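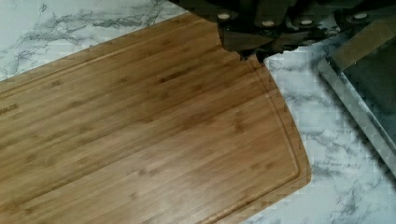

Oiling a bamboo board with a juice groove

Hinska
Posted February 15, 2018

My bamboo board lives on the counter and gets used every day. The groove near the corner is starting to feel rough. Do I oil it or sand it first? I have a bottle of mineral oil from last March.

Serora
Sand first, fine paper, along the strips. Then oil and leave it overnight.

Yang
I wouldn't sand. Mine is 12 years old and has only had oil. Stand it on edge after washing.

Hinska
No room to stand it up. The toaster and the toaster oven take the back of the counter, and the French press is next to them.

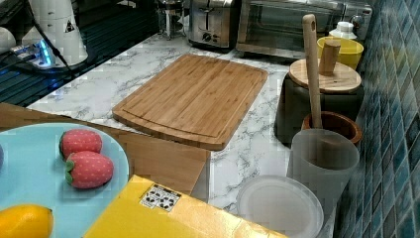
Nindora
Disagree with Yang. Oil over rough bamboo stays rough. Sand the groove only - a folded strip of paper fits.

Yang
Fine, but go light. You can't put it back.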